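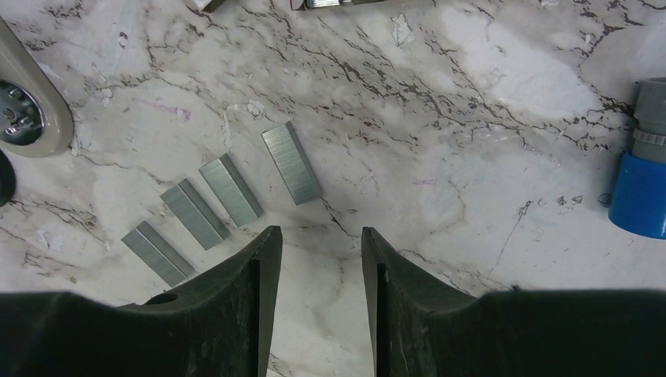 White marble with dark gray and black veining.

Mar 25, 2025

The Pilis 105 has been in dealer showrooms since January, and most of the people who come in to look at it already own a bigger motorcycle. Niloufar Parsa, who runs the Trutau dealership in Bendine, has sold 18 of them so far. She expected to be selling to students.

"They have a touring bike in the garage and they're tired of pushing it out to go get bread," she says.

The Pilis is a small bike with a step-through frame, a single cylinder and a four-speed semi-automatic gearbox. There is no clutch lever. You press down on the front of the pedal to go up a gear and on the back to go down, and it takes a day or so before your left hand stops reaching for something.

Top speed on our test route was 56 mph, downhill, with the rider tucked in. On the flat it settles a little lower and the engine sounds busy. In town none of this matters much. It pulls away from lights cleanly and turns around in a single lane.

The seat is firm. After 20 miles on the river road I wanted to stand up, and did. The front brake is a disc and works well – the rear drum is there mostly for parking on hills. The headlight is LED and brighter than the one on the older Dinu, which used the same frame and a carbureted engine.

Fuel injection is the main change from that bike. Cold starts take one press of the button. The choke knob is gone, along with the kick starter, and Parsa says the kick starter is what customers ask about most. An accessory kit to add one is planned, but the price has not been set.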